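ロボットの公開日で覚えた、厚手クロスのたたみ方と干し方
8月|文:マルレーネ・アマラル
カテゴリ:家事のコツ > 洗濯・布もの

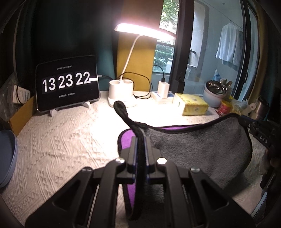
土曜の午後、Lorkonの作業場の公開日に行ってきました。手に持って動かすグリッパーで布を扱う実演が目当てです。担当のクリスタプス・ザリンシュさんが布の扱いを順に見せてくれて、最後に来場者も触らせてもらえました。

グリッパーの指は2本しかありません。手のひらで押さえたり、小指で端を送ったりはできないので、どこをつまむかで仕上がりがほぼ決まります。見ているうちに、家でクロスをたたむときに自分がかなり雑につまんでいることに気づきました。帰ってから試して、続けていることを書いておきます。

■つまむのは縁
表裏のある起毛クロスは、毛足のある面をつまむと生地が滑ります。縁取りのテープがあるものは、そこを持ちます。テープは伸びにくく、引いても形が崩れません。縁取りのないタオルなら、端の縫い目を持ってください。
グリッパーを借りたとき、私は最初に布の真ん中をつまんでしまい、持ち上げたら四方がだらりと下がって、どこが角かわからなくなりました。家で洗濯かごから引っぱり出すときも同じことをしています。先に縁を1か所見つけて、そこから角までたどるほうが早く済みます。

■角は2つ同時に持つ
片方の角だけを持って振ると、厚手の布はねじれます。両手で隣り合う角を持ち、腕を開いて上の辺をまっすぐにしてから下ろします。大きい布は机の上でやるほうが楽です。実演でも、ザリンシュさんは上の辺が張るまで次の動作に移りませんでした。

■裏の色を目印にする
表と裏で色が違うクロスは、たたむ途中で裏の色が見えているかどうかで、ずれがわかります。表を外にして二つ折りにしたら、縁から裏がのぞいていないか見ます。のぞいていたら、重ねた角をもう一度合わせます。押さえて伸ばすだけだと、次に広げたときに斜めのしわが残ります。

■ループで干す
吊り下げループ付きのクロスは、ループを一番上にして干します。厚手のものはループ1本だと中央に重なりができて乾きが遅いので、反対側の角を洗濯ばさみで横に開いておきます。うちではこれで夕方までに乾くようになりました。ループの縫い目がほつれてきたら、使うのをやめて先に繕います。

■机の上は片側に寄せる
布を広げる前に、瓶やケーブルは奥か左右に寄せておきます。ケーブルは布の端に引っかかりやすく、引いた拍子に上のものまで倒れます。全部片づける必要はありません。手前に布の幅だけ空いていれば足ります。

■明かりは横から
起毛の布は、真上からの光だと毛の流れが見えません。卓上ライトを横に置くと、毛羽の寝ているところと、糸くずの残っているところがわかります。白っぽいテーブルクロスの上では光が強すぎることがあるので、ライトを少し離します。

■たたむ回数
家の棚の奥行きだと、バスタオルは二つ折りを2回、それから三つ折りが収まりがよく、車用の厚手クロスは二つ折りを2回で止めています。それ以上折ると厚みで崩れます。

公開日のほうは、入場無料で所要3時間でした。上履きが必要です。グリッパーの体験は順番待ちで、私の番号は17番。一緒に行ったグラジナ・アダムチクさんは、指の開き加減をつかむのに4回かかったそうです。握るほうは力がいりませんが、長く持つと手首が疲れます。腕時計は外しておいたほうが動かしやすいです。駐車場は建物の裏手にあり、午後は混んでいました。

次回は食器の回があるらしいので、申し込めたらまた書きます。

シェア 17|コメント 4件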